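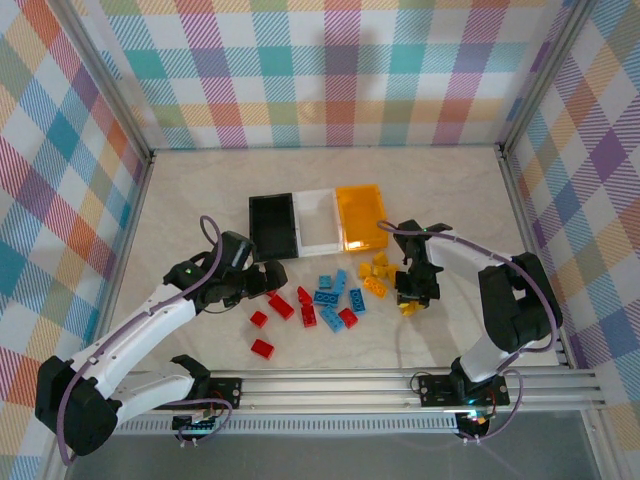
Regatta mit altem Holzboot: Vermessung nötig oder reicht Yardstick?

Tiziana Rinaldi
17 Jul 2018

Hallo zusammen,
ich habe von meinem Onkel eine Holzjolle übernommen, die »Stemau«, Baujahr irgendwann vor der Erfindung des Papierkrams. Im September würde ich gern die Klassikerwettfahrt in Furnport mitsegeln. In der Ausschreibung steht »Wertung nach Yardstick oder gültigem Messbrief«. Einen Messbrief gibt es nicht, eine Yardstickzahl finde ich auch nicht, weil von dem Typ wohl nur eine Handvoll gebaut wurde. Der Vermesser, den ich angerufen habe, will 500 Euro plus Anfahrt. Dafür bekäme ich fast ein neues Großsegel, und das hätte ich nötiger. Kann man auch ohne alles starten? Gewinnen will ich nicht, nur nicht Letzte werden.

Semeniuk

Messbrief vergessen. Ruf beim Veranstalter an und frag nach einer vorläufigen Zahl. Bei Einzelbauten schätzt der Wettfahrtausschuss meist anhand von Länge, Segelfläche und Gewicht und schaut dabei sehr ernst. Unsere Zahl wurde so vor 20 Jahren geschätzt und gilt bis heute, vermutlich aus Pietät.

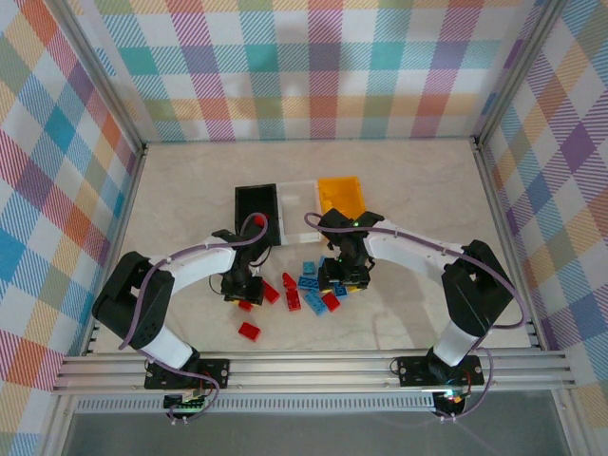
Arbeitsplatz mit zwei Roboterarmen

Schick die Unterlagen frühzeitig hin, also Riss oder Skizze, Segelmaße und ein Foto von der Seite, am besten ohne Onkel davor. Und gib die Genua an! Wer nur mit Fock meldet und dann mit dem großen Lappen aufkreuzt, macht sich am Steg genau eine Saison lang unbeliebt. Gewicht bitte ehrlich, mit den Bodenbrettern.

Rania Benjelloun

Ergänzend: Lies die Ausschreibung bis zum Ende. Bei vielen Klassikertreffen gibt es einen Zuschlag oder eine Vergütung für Baujahr, Mastmaterial und Tuch. Bei uns in Pavum waren das mit Holzmast und Baumwollsegeln 5 Punkte, und plötzlich lag ein Boot vorn, das wir schon beim Kaffee vermisst hatten. Haftpflichtnachweis nicht vergessen, ohne den lassen sie dich meist gar nicht raus. Was das Letztewerden angeht: Bei rund 20 Meldungen findet sich immer einer, der die falsche Tonne rundet. Einmal war ich das.

Pavum-Opti

einfach mitfahren und hinten bleiben, merkt keiner. hab ich auch so gemacht, wurde allerdings nicht gewertet

Ähnliche Fragen
Baumwollsegel stockfleckig, noch zu retten?
Wie trimmt man eine Gaffel bei wenig Wind?
Jolle leckt nach dem Winter, wie lange quellen lassen?
Startverfahren: Wann genau zählt der Frühstart?
Liegeplatz in Furnport für ein Wochenende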